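床垫刷完之后，谁来签字
2025年3月2日　作者：本刊评论员

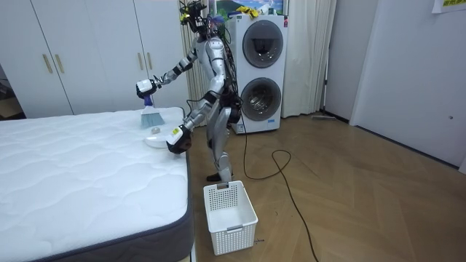

人形机器人用手刷清扫床垫表面，簸箕放在床垫边缘。

服务式公寓的客房清洁一向按间计酬。Hudby公司管理的公寓共2,358间，退房清洁的工序表写了多年，床垫除尘只占一行：拆除床品，刷扫表面，检查边缘，收集碎屑。去年8月，该公司在Olness楼试行由人形机器人承担这一行工作，其余工序仍由清洁员完成。试行至今，讨论大多集中在机器能否刷干净。我认为更值得讨论的是工序表本身，以及工序表后面的工资表。

先说工作内容。床垫除尘对体力的要求不高，对姿势的要求高。清洁员须俯身，一手持刷，一手扶簸箕，沿床垫逐段移动。一天做十几间房，腰部负担主要来自这类动作。把它交给机器，从职业健康的角度看理由充分，我不反对。

问题出在交接。按原来的做法，一名清洁员从进门到锁门负责全部工序，途中发现床垫有污渍、破损或虫迹，当场记录并上报。现在工序被拆成两段，人做前段和后段，机器做中段。清洁员进门拆床品，退出，去下一间；机器作业完毕后，清洁员返回铺床、验收、签字。验收单上的格子没有增加，签字的人却要为一段自己没有经手的工作负责。

Hudby的试行规程规定，床垫表面由返回的清洁员目视复核，复核时间不另计。规程起草者大概认为看一眼不需要时间。做过客房的人知道，复核一件别人做的事，往往比自己做一遍更费神。自己刷过的地方，手上有数；别人刷过的地方，只能重新看。缝线之间的凹处尤其如此，绗缝面料的起伏会藏住细屑，要换角度借光才看得清。

其次是计酬。按间计酬的前提是每间房的劳动量大致可比。工序拆分后，Olness楼每间的单价下调，理由是人工工序减少。减少的是刷扫，增加的是往返、等待、复核，以及在房间里绕开设备和线缆。前者有定额，可以扣；后者没有定额，无从补。单价的算法只承认写在表上的动作，这个缺陷在引入机器之前就有，机器把它放大了。

第三是班次。机器需要有人照看，Olness楼每班安排2人，从原清洁班组中抽调，培训6天后上岗，岗位名称为“设备协作员”。名称变了，工资等级没有变。他们的工作包括摆放工具、清出通道、整理线缆、在机器停顿时呼叫技术人员。这些任务要求判断力，也要求对房间布局的熟悉，恰恰是老清洁员的长处。按现行等级表，这类岗位应归入设备操作类。公司的解释是试行期间不作调整，但试行期没有写明截止日期。

有人会说，清洁业流动率高，招工难，自动化是对缺工的回应，谈不上挤占岗位。这个说法有一部分成立。Clirkent区的几家公寓常年缺人，排班表上的空格是事实。但缺工的原因之一就是单价低、腰伤多。如果机器减轻了腰伤，同时又压低了单价，缺工未必缓解，只是换了一种缺法。

也有人主张等技术成熟后再谈制度。我认为顺序应当相反。试行阶段设备少，规则改动的成本低。一旦采购合同签下，工序表、单价、岗位等级都会按照试行时的样子固定下来，到那时再改，每一项都要重新谈判。Bashir楼已列入下一批，客房数量更多，户型也更杂，有些房间把洗衣机、衣柜和床放在同一空间，通道窄，人与机器轮流进出的安排会更难排。

具体建议如下。

一、验收单增设机器作业栏，注明作业时间和设备编号。清洁员只对本人经手的工序签字，对机器工序的复核单独列项。

二、复核计入工时。可先按每床固定分钟数试算，一个季度后依据记录修订。

三、设备协作员按设备操作类定级，自上岗之日起执行。

四、每间单价在试行期内维持原水平。节省的人工时间用于降低每班客房定额，不用于下调单价。

五、试行期写明截止日期，期满公布工伤、返工和客诉记录，清洁班组派代表参加评估。

以上各项的费用并不高。相对于设备投入，复核工时和等级差额都是小数。难处在于它们要求管理方承认，被机器接手的那一行工作过去包含着检查和判断，而这部分价值从来没有写进工序表。刷扫可以移交，检查目前仍由人承担，那就应当按检查付酬。

至于床垫除尘最终由谁来做，我没有特别的偏好。下一轮单价协商在即，Olness楼的验收单应当先改。

来稿与更正请联系本刊编辑部　|　版权所有，未经许可不得转载　|　返回顶部

相关文章
按间计酬的算法从何而来
Bashir楼排班调整：班组意见摘录
客房清洁员腰部劳损的登记与认定
一台设备，两份岗位说明书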